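Bench rules for the gripper table, Tistton shop. Typed up quick by Hendrik Martens, ask me if something's unclear — I'm in from 8 most mornings.

**Before you start**

- Clear the board. Only what the task sheet lists goes on it, mugs and phones go on the shelf.
- Tray square to the near edge. Crooked tray = redo.
- Wipe the mat with a barely damp cloth. No spray, it leaves a film and the small parts skate.
- Check finger plates for play. Two turns with the hex key, no more, the threads are soft.
- Cables off the work area and behind your elbow.

**While you work**

Slow hands. Come down on the part from above, close, pause, lift. If you drop something leave it a second, then pick it up the same way, don't chase it accross the board. One gripper moves, the other one waits off to the side — both moving at once only if the sheet says so. 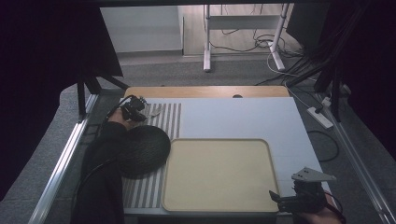
*Left gripper up on the stripes, right one by the tray. Tray empty.*

Sleeves: plain and dark, pushed down to the wrist. No bracelets. Swap out every 2 hours even if you feel fine, wrists go before you notice.

**Floor**

Power strip stays where you can reach the switch. Never run a cord under a chair leg. Coil slack in wide loops, velcro only, zip ties pinch the jacket. Carpet hides stuff so run a hand over it if a screw goes missing.

**End of shift**

Grippers back on the Stevens hooks, jaws open. Closed jaws take a set overnight and then the pads dont meet. Small parts in the Storamus bins, lids on. New pads after 300 picks or when the edge looks shiny, whichever's first. Spares in drawer 83, write down what you take.

Anything cracked — tape a note on it and put it on my desk, not back in the bin.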